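4. Collecting demonstrations

4.1 Two ways of showing

There are two respectable ways of showing a robot arm how to do something. One is to take hold of it and push it through the motion, as one might guide a reluctant child's hand through a signature. The other is to sit somewhere else with a controller and drive it. We used both, and the difference between them accounts for most of what follows, including several results we would have preferred to explain some other way.

Guiding by hand was done on the real arm in the Drekanley laboratory, with the joints set to give way under light pressure. Remote control was done both on the same arm and in Lovari, our simulated kitchen, using a hand-held controller whose position and tilt were copied to the gripper. The controller's trigger closed the fingers. A second button froze the arm so that the demonstrator could move their own hand back to somewhere comfortable. We added this button after the first afternoon, at the request of everyone's shoulders.

The simulated work matters because it is cheap. A demonstration in Lovari that ends with a sponge on the floor costs a key press. The same demonstration in the laboratory costs a walk round the table, and the walk is always longer than the table suggests.

4.2 Demonstrators

Seven people gave demonstrations. Four had used the arm before and three had not. We had expected the experienced group to supply the better data and had half written the paragraph saying so. In terms of raw success they did. They were also much quicker, and their quickness turned out to be a problem, as Section 4.5 describes.

Each demonstrator was given a single page of instructions, which read in full: "Pick up the named object, lift it clear of the surface, put it down where you are told. Try not to hit anything. If you hit something, carry on unless it seems foolish to." The last sentence was the subject of some debate. We kept it because a learner that has never seen a recovery does not know that recoveries exist, and behaves after its first mistake like a guest who has broken a vase.

Demonstrators were not told how many demonstrations counted as enough. Each session ended after 70 attempts or when the demonstrator asked to stop, whichever came first. One person asked to stop at the fourth attempt, went to make a cup of tea, and came back to complete the rest.

4.3 Tasks

Three tasks were used: moving a sponge from the worktop to the sink, moving a pump bottle from the back of the worktop to the front, and turning a wooden board so that its handle faced the other way. They were chosen to be dull. A task that people find interesting is a task on which they show off, and a learner copies showing off as faithfully as it copies everything else.

The sponge task looks the easiest and has the most ways of going wrong. A sponge is low, light and soft. A gripper that comes down too far presses it into the worktop; one that stops too high closes on air with great confidence. The upright bottle forgives errors in height but not sideways ones, and the board forgives very little, being flat, wide and close to everything else. In both the hand-guided and the driven data, the final few centimetres above the object took up a larger share of the time than the whole of the rest of the approach.

4.4 The simulated kitchen

Lovari was built to resemble a kitchen in which someone might plausibly live, on the grounds that a grey plane with a coloured cube on it teaches an arm a great deal about grey planes. The fittings stay put for the whole of a session. The loose objects are shuffled between attempts within limits that keep them in reach, and the software refuses any layout in which two of them overlap. It did not refuse such layouts in the first version, which gave us a short and upsetting set of recordings that we have deleted.

Figure 3 shows the moment we call the hover: the gripper over the sponge, fingers poised in question, nothing yet committed. Hovers occur in almost every driven demonstration and in very few hand-guided ones. When a person holds the arm itself, their own eyes and hands settle the question of height together, and there is little reason to pause. When they drive it from a chair, they have a view on a screen and a suspicion about the view, and they wait until the suspicion passes.
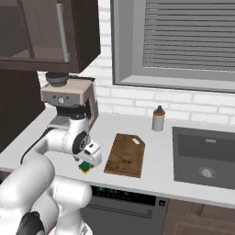

Figure 3. The arm above the sponge in the simulated kitchen, with the cutting board, pump bottle and sink to its right.

We had first thought of the hover as waste. Early processing removed any stretch in which the gripper moved less than a small threshold, and the resulting recordings looked brisk and professional. Policies trained on them went for the sponge in one sweep and missed it. With the hovers put back, the same learner slowed down near the object and did better on the sponge task, although it also acquired the habit of hovering over objects it had no intention of picking up. We report results with the hovers kept unless stated otherwise.

4.5 What the demonstrations contain besides the task

A demonstration is supposed to contain the task. In practice it contains the task and the person, and the learner has no means of telling which is which. Three of our demonstrators always approached from the left, whatever the layout. One raised the arm to its full comfortable height between every two movements, a habit they put down to having once knocked over a real bottle. The learner put it down to nothing at all and simply did the same.

The experienced group had their own version of this. Knowing what the arm could do, they cut corners, passing low over the board on the way to the sink and closing the fingers while the gripper was still on its way down. They rarely failed. A policy copying them with a small error in height failed often, and always in the same place. The newcomers, who lifted everything too high and apologised to the controller, produced recordings with more room for error in them. Training on newcomers alone gave a slower arm and a better one. Mixing the two groups gave an arm that began each attempt cautiously and then appeared to lose patience.

Hand-guided data brought a different trouble. Because the demonstrator stands next to the arm and holds it, their sleeve, and on occasion their chin, is in front of the camera for a good part of the recording. A policy trained only on these recordings had learned, quite sensibly, that success is usually accompanied by a sleeve. Masking the affected pixels helped. So did short sleeves, which we adopted in January with some loss of morale.

4.6 Format and storage

Every attempt, simulated or real, was stored in the same layout: joint angles, gripper opening, camera images and a single mark for success or failure given by the demonstrator at the end. We used the Farneler recorder for both, with a small change so that its clock agreed with that of the simulator. Before that change the images lagged behind the joint angles, and the learner spent a week being trained to act on the recent past.

The success mark was given by the person who had just made the attempt, and people are kind to themselves. We therefore replayed a sample of the simulated attempts through a scripted check and found that the two judgements differed mostly on the sponge task, where a sponge resting on the rim of the sink had been counted as in it. The script was strict and the demonstrators were generous. We sided with the script for training and kept the human marks in the files for anyone who feels otherwise.

The simulated set was closed at 1000 attempts on 12 March 2019 and has not been altered since, apart from one correction to a folder name. Failed attempts are included and marked. Real-arm recordings are kept apart, as they show parts of the laboratory, and the whiteboard in particular was not written with publication in mind.

4.7 Choice of baseline

For comparison we trained the Prins learner on the same recordings with its settings left as supplied. It copies the demonstrated motion step by step and makes no attempt to guess what the demonstrator wanted. This makes it a modest baseline and a useful one, as any habit in the data comes straight out at the other end, where it can be seen and regretted. Section 5 gives results for each task, with hand-guided, driven and mixed data shown separately, and returns to the question of the board, on which no method did as well as we had told our funders it would.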